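Sturkonlow

Sturkonlow is a two-armed kitchen robot and matching software simulator built in a shared workshop in Brakel. The project covers a pair of arms with multi-fingered hands, the counter-mounted frame that carries them, a control program, and a rendered kitchen counter in which motions are tried before they are run on the hardware. The design files were first posted on Jan 13, 2019. The name is used for both the physical machine and the simulator; builders usually write "Sturkonlow bench" for the former and "Sturkonlow sim" for the latter.

Background

The project grew out of Athumani, an earlier single-arm design by members of the same workshop. Athumani used a two-finger gripper and could move boxes and cups between fixed positions, but it performed poorly with soft or irregular items such as bread and fruit. The gripper closed along one line only, and small errors in approach angle caused the item to roll out.

Work on a replacement began with the hand. Several layouts were printed and discarded before the builders settled on a thumb with a wide base opposing a group of narrow fingers. The second arm was added later, after tests showed that many kitchen tasks call for one hand to steady an object while the other acts on it.

Hardware

Each arm is assembled from aluminum tube, printed joint housings and geared hobby motors. The wrist is a short cylindrical unit that rotates the hand and carries the cable bundle through its center. Fingers are driven by cords routed through the palm, with the motors placed in the forearm to keep moving mass low. The cords stretch in use and have to be retensioned after 30 hours of operation.

The arms are fixed to a cross beam in front of the counter. Shoulder spacing is adjustable, although the control software assumes the default setting and must be recalibrated after any change. Power comes from a single bench supply with a separate fused line to each arm. A foot switch cuts motor power; the joints are not braked, and an unsupported arm will drop when the switch is opened.

Parts for one complete bench are listed in the build notes at 3890 grams, excluding the beam and supply.

Simulator

The simulator reproduces the counter and a set of household objects as textured meshes. It was written on top of Ludamus, a small physics library maintained by another workshop member, and shares its configuration files with the hardware controller. A motion saved in one can be loaded in the other without conversion. 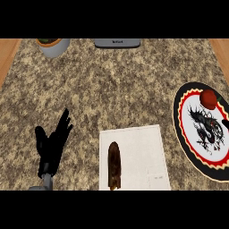 Objects are stored with a mesh, a mass, a friction value and a simplified collision shape. Flat items are treated as thin rigid slabs. Round food items use a sphere or ellipsoid for contact, regardless of the detail in the visible mesh, so that a tomato will roll smoothly even where its rendered surface is uneven. Long items such as bread are built from a chain of overlapping capsules. Plates are the most expensive shape to compute because the raised rim has to be modeled as a ring of separate pieces.

The surface textures have no effect on contact. They are included for the vision module, which has to separate objects from a mottled or patterned background. Early versions used a plain gray counter, and detection settings tuned on it failed when moved to the physical bench. Stone and wood textures were introduced in version 2, along with decorated tableware.

Control

Motions are described as short sequences of hand poses. A pose gives the position of the palm, the rotation of the wrist and a closing value for each finger. The controller interpolates between poses and checks the path of each arm against the other. If the paths come closer than the set margin, the second arm waits.

Transfer tasks, in which an item is picked up at one place on the counter and set down at another, are the usual test case. The item is approached from above or from the side depending on its height. Low, long items are gripped near the middle. Placement on a plate is slower than placement on a flat surface, as the hand must clear the rim before opening.

Known limitations

Finger cords are modeled as rigid links in the simulator, and grips that hold there may slip on the bench. Deformable food is not supported. Items keep their shape under any load, and cutting or tearing cannot be simulated. The palm and fingers are black in both versions, and the vision module may merge them with dark objects nearby. A revision released in February added a manual mask for the hands, but it has to be redrawn when the viewpoint is moved.

Related projects

Athumani
Ludamus (physics library)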